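3 手爪的制作与在家试用

3.1 为什么又做了一把

上一节讲的那套数据格式，说到底要靠一把拿得住的手爪来喂。我们组里原来用的是从 Mockus 工坊借来的旧款，铝件多，手感扎实，就是沉，举一会儿手腕就开始抖，录出来的轨迹也跟着抖。我一开始还以为是定位算法的毛病，查了好几个晚上的滤波参数，后来把手爪搁在桌上录了一段静止的，曲线平得像尺子画的，这才死心：抖的是我自己。

所以就有了 Dundo。名字没什么深意，是当时文件夹随手起的，后来改起来太麻烦，论文里也就这么叫了。Dundo 是一把手持的双指手爪，不带电机，手指的开合全靠人手去捏，相机固定在手爪上方，朝着指尖的方向看。人拿着它去做家务，相机把指尖和周围的东西一块儿录下来，之后再拿这些片段去训练真正装在机械臂上的那一把。两边的手指和软垫用的是同一套图纸，相机相对指尖的位置也一样，这一点我们抠得很死，原因在 3.4 里讲。

制作的地方有两处。大件和需要动台钻的活在 Pimholm 共享工坊做，装配、调整和绝大部分试用都在家里。我本来打算全在工坊里弄完的，可是工坊晚上要锁门，而我的灵感（如果那也算灵感的话）基本都在吃完晚饭以后才来，于是客厅茶几就慢慢变成了装配台，螺丝盒跟遥控器混在一起放了好几个月。

3.2 结构

先说骨架。手爪的底架做得很宽，差不多是把两侧的臂往外推到了不能再推的位置。这样做有好有坏。好处是手指张开的时候中间留得出一大块空，相机往下看不会被机构挡住，要夹的东西在画面里基本能看全；坏处是它进不了窄的地方，抽屉只拉开一半的时候就别想了，书架上两本书中间那种缝也别想。我跟合作者 Mal-soon Tak 为这个宽度吵过（用词文明地吵），她主张收窄，我主张先保证看得见。最后折中的办法是底架不动，把手指做成向内斜的，指尖收到中间来，至少伸进碗啊篮子啊这类口子的时候，先进去的是窄的那头。

手指跟侧臂之间用圆头螺栓连接。第一版我用的是卡扣，打印出来漂漂亮亮，咔哒一声就装上，心里美得很，结果夹了一阵子以后卡扣根部发白，再夹几下就裂了。换成螺栓以后就没再裂过，代价是换手指要拿扳手，慢一些。后来我发现慢一点也没什么，因为换手指这件事本来就不常做，之前老换是因为它老断！

指面上贴的是平的深蓝色软垫。软垫的形状我们试过带纹路的、带弧度的，还有一版中间挖了一道槽，想着能卡住细杆。带纹路的抓布料最好，可是碰到光滑的塑料袋反而容易滑开，而且纹里积灰，隔几天就得拿牙刷去刷。带弧度的夹瓶子舒服，夹薄东西就只有一条线接触，一转手东西就跟着转。平的各方面都算不上最好，但它在各种东西上的表现都差不太多，写进模型里也省心，接触面就当一块平板处理。选蓝色也有个小理由，家里的东西黑白灰和木头色居多，深蓝的垫子在图像里比较好分割，我们有一部分指尖位置的标注就是靠颜色自动跑出来的，再人工过一遍。碰上蓝色的杂物当然还是会混，这个 3.5 里再说。

整把手爪装好相机以后称出来约900克。这个数我不太满意，还能再减，底架内侧的加强筋我至今觉得画得太保守了。不过跟原来那把比，拿在手里已经是两回事，连着录完一整轮家务，手腕酸还是酸，但不抖了。

3.3 Vurkari 记录程序

录制用的程序叫 Vurkari，是在一个旧的时间同步脚本上改的。它要做的事情很简单，把相机画面、惯性传感器和手指开合的角度对到同一条时间线上，然后按段存下来。听起来一下午就能写完，我也是这么跟 Mal-soon Tak 说的，然后她隔三差五就来问我那个下午过完了没有。

最费工夫的是开合角度。手爪没有电机，自然也没有电机编码器可以读，我在手指转轴旁边塞了一个磁编码器，磁铁贴在转轴上。装好以后角度每隔一阵子就要漂一下，漂得还很有规律，像是有人定时去推它。换了线、换了板子、换了供电，都没用。有一天我换了个房间录，它忽然就不漂了，回到原来那间又开始漂，我这才想到茶几的抽屉里放着一对拆下来的旧音箱。音箱挪走，问题消失。这种经历写进论文有点丢人，但我猜会有人碰到一样的事，所以还是写在这里：用磁编码器之前请先翻一翻抽屉。

分段是靠手动的。食指边上有一个小按钮，按一下开始，再按一下结束，录废了就长按作废。我们讨论过用动作自动切分，试下来切得太碎，人在家里做事本来就走走停停，拿起一样东西看两眼再放回去，这算一段还是两段，程序说不清，我也说不清。手动按至少代表了做这件事的人自己觉得什么时候算开始、什么时候算做完。缺点是会忘。我忘过很多次，最长的一段里我录完收拾又去接了个电话，整通电话手爪都躺在沙发上，忠实地录着天花板。

3.4 在家里试

家务场景没有刻意布置，东西原本在哪就在哪。这一条是我们一开始就定下的规矩。工坊里当然也搭过样板台，一张干净桌面，上面放几个颜色分明的方块和杯子，成功率高得让人飘飘然，可是拿同样的模型去收拾一个真有人住的角落，立刻就不行了。背景里一块条纹布就能让它犹豫半天。所以采集时我们宁可杂一点，锅、菜、扫帚、纸箱，都留在画面里，需要操作的物体旁边有什么就是什么。

图2取自收拾零碎垃圾的场景，手爪从上方对着一只浅蓝色的塑料篮子，篮底有几样揉皱的零食包装。零食包装是我最喜欢也最头疼的一类物体。它轻，软，形状每次都不一样，银色的内面还会反光，同一个袋子翻个面在图像里就像换了一样东西。用来考验平软垫倒是再合适不过。
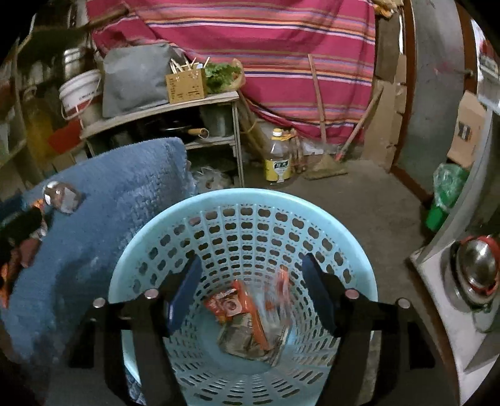 软包装的夹法我自己也是练出来的。刚上手的时候总想把两根手指放到袋子两侧再合拢，像夹盒子那样，结果袋子被气流和指尖一推就往旁边溜，夹一次溜一次。后来学会了先用一侧的手指把它抵住，另一侧再慢慢靠过来，抵住的那根手指基本不动。这个习惯被完整地带进了数据里，训练出来的策略也是先抵后合，第一次看到机械臂这么做的时候我在椅子上喊了一声，把隔壁工位的人吓了一跳。当然，坏习惯也一并带进去了：我是右撇子，总喜欢让同一侧的手指去抵，模型于是也偏向那一侧，物体靠另一边容器壁的时候就显得笨手笨脚。后面补录时我刻意换手拿，稍微好了一些。

容器的口沿是另一个麻烦。手爪底架宽，往深的篮子或者桶里伸的时候，手指还没够到底，侧臂可能已经先碰到边了。人会下意识地侧一侧手腕绕过去，这个动作又快又小，在轨迹里只是一个不起眼的弯，可是对机械臂来说，少了这个弯就是结结实实的一次磕碰。我们试过对轨迹做平滑，平滑完曲线好看多了，磕碰也多了。于是平滑只保留在手部明显抖动的片段上，其余的都按原样用。还有带孔的容器壁，孔洞一排一排的，重复的纹理容易让视觉定位认错位置，偶尔会整段往旁边跳一格。这类跳变我们用惯性数据去查，查出来对不上的就整段扔掉，没有去修。

前面说过相机和指尖的相对位置抠得很死，现在可以讲原因了。人录数据的时候，眼睛看的是真实的房间，机器学的却是相机里的那个房间，两者唯一的共同点就是指尖在画面里的位置。如果手持的这把和机械臂上那把在这个位置上差了一点，模型就会以为自己已经夹到了，其实还悬在上面。我们头一回上臂就是这样，手指合得干脆利落，抬起来，什么也没有，放下，松开，动作一气呵成，自信得让人不忍心打断。查下来是相机支架的垫片少装了一片。现在每次采集之前都要把手爪卡到一个标定座上拍一张，指尖对不上就不许开录，标定座也是在 Pimholm 用边角料做的，难看，但准。

光线我们没有管。白天靠窗录的和晚上开灯录的都收，反光严重的也收。有审稿意见可能会说这样会引入不可控的变量，我的看法是，家里的光本来就是不可控的，做饭的时候没有人会先去把窗帘调到某个位置。唯一的例外是画面黑到连软垫都分不出来的片段，那种连我自己都看不懂录了什么，就不为难模型了。

3.5 数量与筛选

截至2025年6月2日，Vurkari 里一共存了2,378段记录，其中222段在筛选时作废。作废的原因五花八门，有编码器漂移（音箱那阵子录的几乎都没留住），有定位跳变，有忘了按结束，还有一部分是手指进了画面的死角，指尖位置标不出来。我原先以为蓝色物体会是自动标注出错的大头，实际看下来，蓝色的容器和毛毯一类的东西确实会让分割多出一块，但人工检查的时候一眼就能看出来，改起来也快。真正难改的是反光，亮斑落在软垫边缘上，自动标注会把边往里收一点点，收得很像那么回事，不放大看根本发现不了。为这个我们把已经检查过的片段又翻出来重看了一遍，那个周末过得不太愉快。

筛选由我和 Mal-soon Tak 2个人分头做，各看各的，然后交换。意见不同的片段放到一起再看一次，还谈不拢就按作废处理。她比我严格得多，凡是看见手指在物体旁边犹豫、试探、又退回来的，她都想删，理由是这不是一次干净的示范。我舍不得删，因为人在一堆软塌塌的东西里找下手的地方就是这个样子，而且模型要是只见过一次到位的夹取，失手以后就不知道怎么办了。最后犹豫的片段单独打了标签留下来，训练时可以选择放不放进去，两种设置的结果在第4节都会报告。坦白讲，在写这一节的时候我还很希望是我对。

3.6 还没弄好的地方

底架的宽度仍然是最大的限制。我画过一个收窄的版本，打印出来装上手指，伸进窄口确实顺当多了，可是相机的视野被侧臂挡掉一块，刚好是手指外侧的区域，而判断会不会碰到容器边沿偏偏就靠那一块。把相机抬高可以看回来，重心又上去了，手腕又开始酸。这几样东西互相拽着，动一个另外几个就跟着跑。

软垫的耐用性也没有好好测。现在的做法是觉得滑了就换，“觉得滑了”显然不是一个能写进表格的标准，换垫前后的摩擦差别有没有影响到数据，我们手上没有足够的记录来回答。工坊里有一台可以改成摩擦测试的小拉力架，排队的人多，我预约到的时间在12月，那之前只能先在每段记录里附上软垫的编号，等有了曲线再往回对。

按钮的位置也打算改。它现在靠近食指根部，拿手爪换手的时候容易误触，一误触就多出一小段什么也没有的记录。Mal-soon Tak 提议改成握把底下的一个拨片，我做了一个样件，拨片倒是不误触了，就是她的手够得着、我的手得挪一下才够得着，下一版握把的长度还要再改。图纸会随代码一起放出来，底架那几根加强筋谁要是愿意帮忙减一减，请直接改了发给我。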